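Informe de avance del proyecto Trusham: automatización del puesto de acondicionado
Periodo: segundo trimestre de ejecución
Responsable técnico: Wyn Foulkes
Seguimiento de personal: Llinos Harries

1. Estado general

El proyecto sigue dentro del alcance aprobado. La fase de registro de agarres se cerró en abril y la de ajuste en línea lleva dos semanas de retraso por la entrega tardía de los soportes de la segunda mesa. No se solicita ampliación de presupuesto.

El conjunto de registros asciende a 3000 demostraciones, de las cuales 512 corresponden a piezas con cambio brusco de sección, las que más rechazos daban en la prueba inicial. Los registros los hace el propio personal de acondicionado con la pinza manual Griker, en turnos de 110 minutos como máximo. Mesfin Ambaye revisa cada lote antes de incorporarlo y devuelve los que presentan cierre incompleto de los dedos.

En las piezas con cuerpo ancho y mango estrecho se ha fijado como criterio el agarre por el mango, justo por debajo de la unión, con las dos almohadillas enfrentadas. El agarre por el cuerpo queda descartado en superficies brillantes - marca el acabado y obliga a repasar. 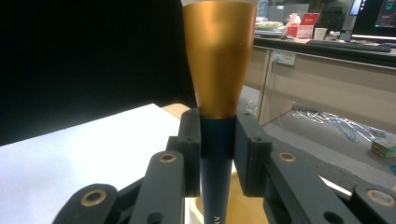
2. Personal y organización del trabajo

La plantilla del puesto se mantiene en 12 personas. No ha habido bajas ni traslados vinculados al proyecto. Sí cambia el reparto de tareas: la colocación repetitiva pasará a la célula Colto cuando termine el ajuste, y el personal asumirá la preparación de lotes, el control de acabado y la resolución de paradas.

Glenys Prothero ha impartido la formación en paradas y rearme a los dos turnos. Queda pendiente el módulo de edición de trayectorias, que exige acceso al programa Bowen y todavía no dispone de licencias suficientes.

En las entrevistas de seguimiento se repiten dos observaciones. La primera es la fatiga de muñeca al manejar la pinza con piezas altas; se ha respondido con una pausa intermedia y con la rotación entre mesas. La segunda se refiere a la categoría profesional: parte del personal entiende que registrar demostraciones es una tarea cualificada y pide que conste como tal. Haf Mathias ha trasladado la petición a dirección y está sin respuesta.

3. Incidencias

- Pérdida de un lote de registros por fallo de disco. Repetido en la misma semana.
- Holgura en los casquillos de una de las pinzas. Sustituidos; se añade su comprobación a la revisión del sábado.
- Diferencias de criterio entre turnos sobre la altura de agarre. Resuelto con una hoja de referencia por familia de piezas.

4. Próximo periodo

Montaje de la segunda mesa, ajuste en línea con piezas de mango y primera prueba de turno completo con supervisión. La prueba no se programará hasta que la formación en Bowen esté terminada. Se pide al financiador confirmación del calendario revisado y de la partida de licencias, ya prevista en el anexo económico.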